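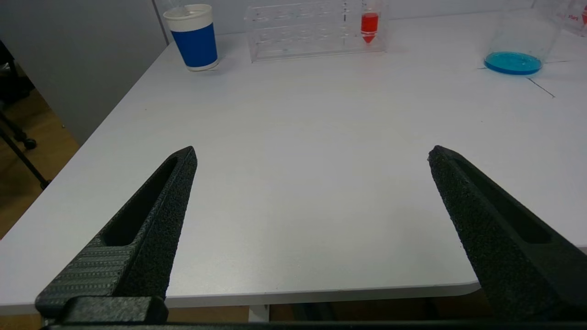
Two black gripper fingers at a white tabletop.

Druridwood Electric Drivers
Minutes of the December meeting

Present: Bernadette Lecomte (chair), Régis Lacroix, Evanthia Karagiannis, Ginette Lemaire, Ginette Gilbert (minutes), and six other members, 11 in all.
Apologies: none received.

Bernadette opened the meeting at 7:05 p.m. and welcomed everyone, with a special hello to the two new members, both of whom came in cars they had picked up since our last meeting. Lots of questions for them in the parking lot before we even got inside!

As there are two Ginettes, full names are used below.

1. Minutes of the last meeting

Approved with one correction. Under winter tires, it was Ginette Lemaire and not Ginette Gilbert who switched to a narrower size. Ginette Gilbert is still on her all-seasons and heard a fair bit about it from the group.

2. Matters arising

The charger at the library. Evanthia called the town again and got a real person this time. The plug with the cracked latch has been replaced and the screen now works. She went over and charged there herself and had no trouble starting or stopping. The light over the parking space is still out, so if you go after dark take a flashlight. Evanthia will call about the light too.

Loaner adapters. Both adapters are back in the club box. The longer cord is missing its cap and should not be left lying in the snow. Anyone borrowing one, please write your name on the sheet in the lid. Last month it came down to guessing.

Club stickers. The new ones are so much nicer than the old ones. Green background, white letters, and they peel off clean (Régis tried one on his rear window and then on his refrigerator). Take one for the car and one for a friend.

3. Trip report: Régis to Pirkau and back

This was the big item of the evening and took most of the first hour, and it could easily have gone longer. Régis and his wife drove to Pirkau for a family wedding, their first long trip in the new car, 1121 miles round trip by the odometer. He brought his notebook and passed it around. Some highlights:

He left home at 100 percent, which he normally doesn't do, and timed it in the car's settings so that it finished right before they pulled out. The cabin was already warm by then, and he said that alone is worth learning the menus for. The first leg was the best stretch of the whole trip – light wind, dry road, hardly any trucks.

Going over the pass he used a lot more than the car had predicted at the bottom, and he got a little nervous near the summit. Then on the way down he gained so much of it back that he skipped the stop he had planned in the valley. His wife has asked that he not read the percentage out loud the entire way next time.

Stops were mostly short. They found that two quick ones beat one long one, both for the clock and for their knees. The stop they liked best was the one behind the bakery outside Pirkau, with restrooms open late and good soup. The one they liked least was at the truck plaza, where a snowbank had been plowed up against the charger and the cable would only reach if you parked at an angle.

At the hotel in Pirkau there was a slow charger in the back that isn't on any of the maps. The front desk had the key to it. Régis's advice is to phone ahead and ask for the person who runs the parking, as whoever answers first may not know the charger exists.

Questions from the floor:

Did he use the seat heaters or the cabin heat? Both, but he turned the cabin down a few degrees once they were settled and barely noticed it.

Was there ever a line? Once, on the way home, and it moved fast. The woman ahead of them was on her very first road trip and he helped her get the app going. (Applause for Régis.)

How were the tires on the pass? Very good on packed snow. He would like to try them on ice someplace safe, see item 5.

Would he do it again? He would leave tomorrow.

Bernadette thanked him for a terrific report. Régis will type up his list of stops and Ginette Gilbert will send it around with these minutes.

4. The Sosovow charging card

Ginette Lemaire has been trying out the Sosovow card so the rest of us don't have to, and she gave a very clear rundown. You sign up on their page, the card comes in the mail, and you tap it at the post. She has used it at 3 locations so far. At two of them it worked on the first tap. At the remaining one she had to unplug, wait a minute and plug in again, and then it was fine.

What she likes: one bill at the end of the month, and the receipt shows the start and stop time. What she doesn't like: the map in the app shows posts as free when somebody is parked there and not charging. One of the new members said he had seen the same thing with a different app, so it may be a problem everywhere.

There was a good discussion of whether the club should sign up as a group. Evanthia was for it if the price is better. Régis would like to keep a couple of different cards in the glove box no matter what, and several people agreed with him. Ginette Lemaire will ask Sosovow if they have a club rate and report back. No vote taken.

5. Winter driving morning

Pruvost has said yes! The Pruvost garage will let us use the big back lot for a morning once there is decent snow on the ground, and they will leave it unplowed for us. Bernadette met with them and said they could not have been friendlier. They would like to have one of their mechanics come along to talk about brakes and what road salt does to them, which suits us perfectly, as electric cars use their brake pads so little that rust can become a problem.

The plan as it stands:

Meet at the side gate at 9 a.m. Short talk first, standing around one car with a wheel off.
Then turns on the course, one car at a time. Stopping in a straight line, stopping while turning, and a slow slalom around cones.
Everyone tries it with the regen setting high and then low. Evanthia is very keen on this part, having had a surprise on her own hill last winter when she lifted off the pedal and the back end stepped out a little.
Hot drinks after, inside the garage.

Ginette Gilbert asked if people can come without driving. Of course they can, and teenagers with a learner's permit are welcome to ride along. Whether they may drive depends on Pruvost's insurance, and Bernadette will ask.

Cones: Régis has some and can borrow more from his brother-in-law. Bernadette will pick the morning when the forecast looks right and send out a message, probably on short notice.

6. Home charging questions

We kept this open for anybody, and it was a lively half hour. In short:

One of our new members is charging from a regular outlet in the garage and wanted to know if she needs to rush into putting in a bigger one. The feeling in the room was no, see how the winter goes, her commute is short. But she should have an electrician look at the outlet, and she should stop using the extension cord. Evanthia offered to come over and look at where a wall unit could go if she decides on one later.

Régis asked how others keep the cable from freezing stiff. Ginette Lemaire hangs hers on a wide hook under the eave, in big loops, and it has never given her trouble. Another member keeps the handle in an old wool sock. This got a laugh, and then three people wrote it down.

There was some back and forth about how full to charge for everyday driving. It depends on the battery, and the answer is in your owner's manual. Bernadette has offered to help anyone find the page – bring the manual next time, or have it on your phone.

7. Any other business

Ginette Lemaire is selling a set of four winter wheels that came off her previous car. Good tread. Talk to her about the size before you get excited.

Evanthia would like to do a short talk on planning a trip with a dog along, where to stop and what to do about heat in the car while you go in and pay for coffee. Put down for the next meeting. Régis asked whether the dog will be attending. To be confirmed.

A member asked about a summer drive to Pirkau as a group, after hearing Régis tonight. Every hand in the room went up! Bernadette will put it on the agenda properly once the winter morning is behind us. Things to think about in the meantime are how many cars can sensibly show up at one charging stop, and whether to go over the pass or around it.

8. Action list

Evanthia: call the town about the library light; prepare dog talk.
Régis: type up list of stops; cones.
Ginette Lemaire: ask Sosovow about a club rate.
Bernadette: Pruvost insurance question; message about the winter morning.
Ginette Gilbert: send out minutes and the list of stops; look into winter tires.

Next meeting in the same room at 7 p.m. Please park nose in along the fence so that the two outlets can reach everybody who needs them.

Meeting closed at 9:20 p.m., though several people were still out by Régis's car looking at the roof box when I left.

Ginette Gilbert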